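Bratport Home Forum > Workshop and Garage > Benches and Storage

Refinishing an old workbench top: oil, poly or leave it alone?

benchrat_ox
I picked up a used bench from a shop in Brukport that was closing. Heavy thing, took two of us and a borrowed trailer. The top is maple under a lot of grime. I scraped one corner and the wood looks fine. Before I do the rest I want to settle on a finish. I mostly do small repairs, some glue-ups, sharpening, and now and then an oily engine part. My father-in-law says polyurethane and be done with it. I'm leaning toward oil. What are people using?

dell_carver
Boiled linseed oil, cut with mineral spirits for the first coat. Wipe it on, wait 20 minutes, wipe it off. Let it dry overnight and do another. Mine gets a fresh coat every February when I'm not doing much else out there. Lay the rags out flat outside to dry. Do not ball them up and throw them in the trash.

Indira Rajan
I disagree on oil if there are engine parts involved. Linseed won't keep motor oil out of the wood. I ran an oiled top for seven years and by the end there was a black spot by the vise that no amount of sanding got out. Glue also sticks to it more than people admit. I went to wiping poly, satin, four coats, and I haven't regretted it.

dell_carver
Poly chips when you hammer on it. Then you have a chipped top and you have to strip the whole thing to fix it. With oil you sand the bad spot and re-oil it. It's a bench, it's going to get spots.

tworuts
Neither. Bare wood and a sheet of hardboard on top. Flip the hardboard when it gets ugly, replace it when both sides are ugly. I've been doing this on the same bench since I bought the house.

benchrat_ox
tworuts, how do you hold the hardboard down? I'd be worried about it sliding around when I plane.

tworuts
Edge strips on three sides, a little proud of the bench, planed flush with the hardboard. No screws in the face. It doesn't move.

Xiomara Sorensen
One thing that hasn't come up is color. I stained mine dark before I put the finish on and I wouldn't do it again on a wood top. It looked good for a month. After that every scratch showed up pale, and small dark screws disappeared on it. Light-colored parts are easy to find, I'll give it that.
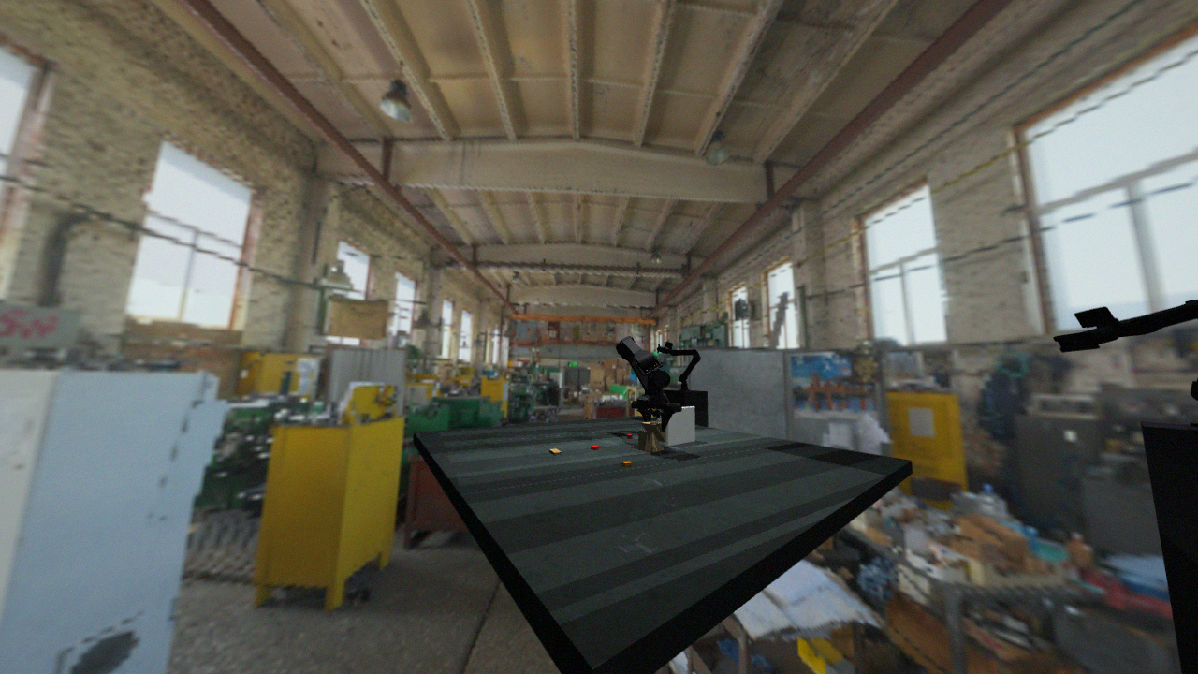 Last edited by Xiomara Sorensen on April 23, 2020

If you do want dark, put it on a mat you can replace and leave the wood alone. I use a rubber one from Clendomell now. It's 40 inches long, so it covers the half where I do the dirty work and the rest of the top stays bare.

Indira Rajan
Agree about stain. A bench top should be light. It bounces the light back up under whatever you're working on.

dell_carver
Depends on your lamp. I get more glare off a light top with a gloss finish than I ever did off a dark one.

Indira Rajan
That's the gloss, which is why I said satin.

gus_p
What about paste wax over the oil? I've been doing that and glue drips pop right off with a putty knife. I used the Eshun wax because it was on the shelf at the hardware store. Any plain paste wax should do it.

tworuts
Wax makes the top slick. Fine for assembly, bad for hand planing. Also it gets on your workpiece and then your finish won't stick. I had a drawer front fisheye on me and I blame the wax.

gus_p
I've never had that happen, but I buff mine pretty hard.

benchrat_ox
OK, here's where I am. I scraped the rest of the top last night and it's flatter than I expected, just a low place near the tail end. I'm going to do oil, two coats to start, and cut a piece of hardboard for the engine side. I'll leave the wax off for now. Indira, I hear you on the poly, but I hammer on things too much.

Indira Rajan
Fair enough. Get the hardboard on before the first carburetor and you'll be okay.

dell_carver
Do the underside too, at least one coat, so the top doesn't cup on you.

benchrat_ox
Hadn't thought of the underside. I'll flip it this weekend if I can get my neighbor over to help.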